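Friday, May 18, 2018

Rhys has decided we are having a dumpling night, by which he means that I am having a dumpling night and he is coming to it. So is Rafia, and so is Refugio Serrano from downstairs, who has opinions about cabbage. I salted the cabbage at noon and then sat on hold with the Statelden water people over a bill for 2,452 dollars. I own two sinks and one tub. The man told me the figure was "under review." So am I, I said, and he gave me a case number.

Called my mother while the cabbage drained. She says I squeeze it like someone shaking hands with a dentist. She also wanted to know if I was still seeing Ezequiel, which I am not, and haven't been since April, and she knows that.

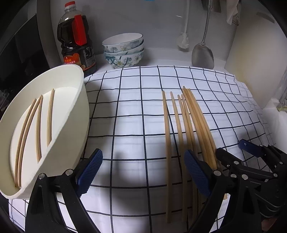
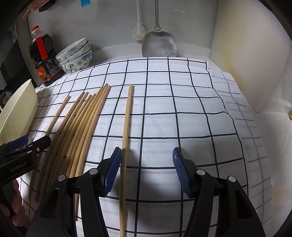 Pale chopsticks, in both.

How long do you leave salted cabbage before you squeeze it? Half an hour is plenty if it's chopped fine, and then you wring it in a towel until your wrists complain.

Mine got most of the afternoon, thanks to Statelden. Aimed for 50 dumplings and stopped when the filling ran out, which felt fair. Refugio said the cabbage was "very dry," and I'm choosing to hear praise. Rhys brought one bottle of something fizzy and drank it himself, explaining the label to Rafia as he went. She did the dishes. I like Rafia more and more.

Must ring about the bill again Monday. The case number is on the back of the cabbage receipt, wherever that is.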